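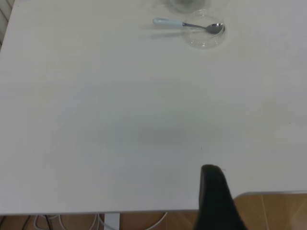 Checking and correcting kitchen scales for small weights

Last revised in November

Most kitchen scales are sold on their maximum load, and most recipe failures happen at the other end of the range. A scale that reads flour to within a gram or two can be badly wrong on yeast, bicarbonate or gelatine. The procedure set out on this page checks a digital scale at low weights, finds the point below which it should not be trusted, and gives a method for measuring small amounts on a scale that fails.

What is needed

The scale to be tested, with fresh batteries
A light bowl
A spoon
Fine table salt, kept dry
Clean coins of known weight, or a set of check weights
A pencil and paper

The official weight of each coin is published by the mint that issues it. Worn or dirty coins should be left out. I use a boxed set of check weights from Visico, but coins are adequate for kitchen work.

Resolution and accuracy

The smallest step on the display is the resolution. It says nothing about accuracy. A scale with a step of 1 g will show 3 g for anything from about 2.5 g to 3.5 g even when it is working perfectly, and that is already a large error as a share of the total. With a load of 2000 g the same half gram does not matter.

Many scales also have a feature called zero tracking. When the load changes very slowly near zero, the electronics treat the change as drift and remove it. Salt sprinkled on to an empty pan a few grains at a time may therefore never register, and the reading can stay at zero until well over a gram has been added. The feature is seldom mentioned in the instructions and cannot be switched off on most models.

Setting up

1. Place the scale on a hard, level surface. Chopping boards, cloths and plastic mats all flex and should be removed.
2. Keep it away from fans, open windows and the hob. Moving air is enough to upset a fine scale.
3. If the scale has been in a cold cupboard or a car, leave it in the room for an hour.
4. Switch on and wait for 60 seconds before the first reading.
5. Press the pan gently with a finger and let go. The display should return to zero. If it does not, check for crumbs under the pan and repeat.

Test one: repeatability

Put a single coin in the centre of the pan, note the reading, and remove it. Do this 6 times. The readings should not differ by more than one step of the display. A wider spread means an unstable surface, weak batteries or a worn load cell, and there is no point going further until the cause has been found.

Test two: off-centre loading

Place the same coin in the centre and then near each corner of the pan in turn. Cheap scales with a single load cell often read low at one corner. If yours does, mark that corner with a dot of nail varnish and keep bowls away from it.

Test three: slow addition

Tare the scale with the bowl on it. Add salt from the tip of the spoon, a little at a time, until the display shows 2 g. Lift the bowl off, wait for the reading to settle, and put it back. If the figure is now higher, zero tracking has been hiding part of the load. Write down the difference.

Repeat the test with a coin already in the bowl after taring, so that the salt is added to a reading that is not zero. On most scales the fault disappears.

Correction by offset

The second half of test three is also the remedy. To weigh a small amount:

1. Put the bowl on the scale and tare.
2. Place a heavy coin or check weight on the pan beside the bowl. Do not tare again.
3. Note the reading.
4. Add the ingredient to the bowl until the reading has risen by the amount required.
5. Lift everything off, replace it, and confirm the total.

This deals with tracking only. It does not improve the resolution.

Correction by dilution

Where the amount wanted is smaller than the scale can resolve, and the ingredient dissolves in water, weigh out a larger quantity and divide it. For half a gram of citric acid, dissolve 5 g in water to make a total of 100 g of solution, stir until clear, and use 10 g of the solution. Take 10 g off the water in the recipe. Dilution is not suitable for baking powder, which begins to react as soon as it is wetted.

Calibration mode

Some scales can be recalibrated by holding down the tare or unit button at switch-on. The display will then ask for a stated weight. Do not enter this mode without the correct weight to hand – a calibration done with a bag of sugar will usually leave the scale worse than before. On my own Gasavley scale the mode can be left safely by removing the batteries, but this varies between models.

Repeat tests one and three after every change of batteries, and keep the results with the scale.

Delali Dankwa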